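Ticket: Stenari Reader app -- downloaded book opens at the wrong chapter
Opened by: Bukola Edet
Handled by: Ese Ojo, Hidadell Books support
Status: Waiting on customer

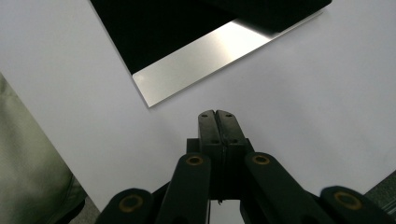
Hello again, Bukola, and thank you so much for your patience with us! I bought the Gellano memoir myself in September, so I was very curious when your note came in -- those letters to her sister are lovely, and you should be able to read them in the right order. I put the file on two devices this morning. On the flat one with the glossy black top and the silver band along its edge, it opened at page 116 every single time, just as you described. On my old phone it opened at the title page and behaved itself.

What I tried, in case it helps:
Signed out and back in -- no change.
Cleared the saved bookmarks -- opened at page 90 once, then went back to 116.
Deleted the book and downloaded it fresh -- no change.
Turned off "pick up where I left off" -- opened at the title page, and the seven chapters were all in order.

So please try that last one first. It's under Settings, then Reading, and you may have to scroll a bit. Your notes and highlights will stay put (I checked mine, and I have more than 200 of them). I've also passed the file along to Igwe, who made the e-book edition, and I'll write here as soon as they answer.

Warmly,
Ese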